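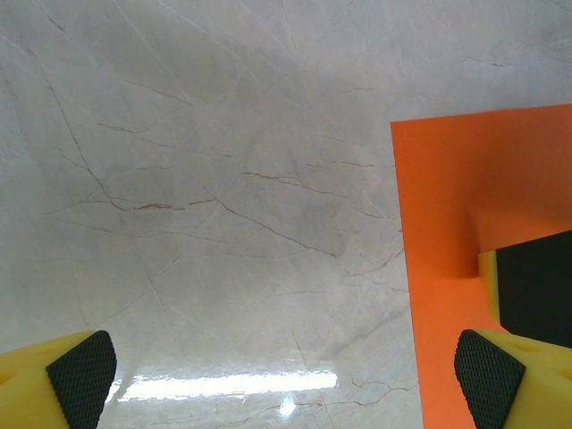

Reading the Psalms of Lament
Handout, week 5. Bring this AND your Bible, not just your phone
March 2018

Leftover from last week: we ran out of time on Psalm 22, so start there on your own. Read it out loud, all of it. Takes a few minutes. Mark every place the speaker turns from "I" to "you" and back. We'll use those marks in the second half.

What is a lament?
A prayer that complains to God. Key word is TO. Grumbling in the wilderness (Exodus 16, Numbers 11) is mostly talk about God, to other people. Lament talks to God directly, even when the talk is rude. Psalm 44:23, "Awake, why sleepest thou, O Lord?" Somebody sang that in worship.

More than 34 of the psalms get counted as laments, depending who is counting and what they do with the mixed ones. Don't memorize a number. Just know it's a big share of the book and a small share of what we sing on Sunday.

Two kinds
Individual: 3, 6, 13, 22, 42-43, 88 and plenty more
Community: 44, 74, 79, 80, 137

Some slide from one to the other. Psalm 130 starts "out of the depths have I cried" and ends up speaking to all Israel. Watch for that, it'll be on the reading sheet.

The usual parts
Address (O Lord, my God, how long)
Complaint
Request (hear, save, look, get up)
Statement of trust
Promise to praise

Not a recipe. The parts come in different order, some get skipped, some come back around. People who learn the list go hunting for all of it in every psalm and then force it. Please don't.

Psalm 13, worked through
Six verses, good one to learn by heart.

vv. 1-2. "How long" four times. Notice three directions. Toward God (wilt thou forget me), inward (sorrow in my heart daily), toward the enemy. We don't know who the enemy is. Could be a person, could be death, v. 3 leans that way. Leave it open, it makes the psalm usable.

vv. 3-4. The asking. Consider, hear, lighten mine eyes. Short verbs. Then reasons given to God, "lest mine enemy say." The psalmist argues. Argument is normal in these prayers, see also Moses in Exodus 32.

vv. 5-6. "But I have trusted in thy mercy." Mercy here is hesed in Hebrew, steadfast love, covenant loyalty. No single English word does it. Then singing.

The turn at v. 5 is the thing to talk about. What happened between 4 and 5? Main suggestions:
- A priest or prophet spoke a word of comfort in the service and the psalm doesn't record it (compare Hannah and Eli, 1 Samuel 1:17)
- Time passed, and the psalm was finished later
- Nothing outward changed, the praying itself moved the person
I go with the last one most days. You may differ. Write down why.
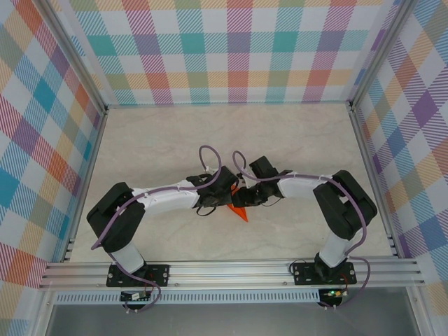
Two robot arms
Dosdale Evening Bible School

Psalm 88, the one without the turn
Read it slow. Opens with "O Lord God of my salvation" and that is nearly all the light you get. Last word in the Hebrew is darkness, or close to it, translations vary on how they handle the line. No promise to praise. No "but I have trusted."

Questions people asked when we did this one at Dolberg in February:

Is it a failed prayer? No. Look at v. 1, v. 9, v. 13. Day and night, daily, in the morning. Someone who had quit on God wouldn't keep calling at three different times of day.

Should it be read to a person who is depressed? Careful. Sometimes yes, they hear their own words in scripture and feel less strange. Sometimes it's too much. Ask them. Don't hand it over and leave. And if someone is talking about ending thier life, you get help right then, a psalm is no substitute for a doctor or a crisis line.

Why is it in the Bible? Best short answer I have is that the people who collected the psalms thought worshipers would need it.

The hard verses
137:9 and friends. We'll give these a full session so only a few lines now. The anger is handed to God. The psalm asks, it doesn't go and do. The speakers have lost a city and children of their own. None of that makes v. 9 easy and I'd be worried if you found it easy. Read Romans 12:19 next to it and come ready to disagree.

Laments and Jesus
Mark 15:34 quotes the first line of Psalm 22, in Aramaic. Luke has Psalm 31:5 instead. Two views on the Psalm 22 quote: only the first line is meant, real abandonment, or the first line stands for the whole psalm, including the praise from v. 22 on. Both have good people behind them. My caution with the second view is that it can turn into a way of hurrying past the cross.

Also John 11:35. And Hebrews 5:7, "strong crying and tears," which hardly ever gets preached.

Writing your own
Due next session, one page max, handwritten fine.
Use at least three of the parts above
Say one true thing you would normally tidy up before praying it
You don't have to end with praise. If it comes, let it come
You will not be asked to read it aloud. I won't collect them eihter unless you want me to see it

If you get stuck, take Psalm 13 and swap in your own details line by line. Works fine.

Reading before next time
Psalms 22, 42-43, 88, 130
Lamentations 3 (notice where the hope sits, in the middle, and what comes after it in chapters 4 and 5)
Job 7. Yes all of it, it's short

Small groups
Groups of 2 for the discussion half, same partner as before unless they're out. The Miah Street group meets at 7 as usual. Jalutby people, you're joining us for the next session, so bring your reading sheets along, I won't have spares.

Still owe you the page on acrostics (Psalm 119, Lamentations 1-4). Will try to have it ready with the session on 137.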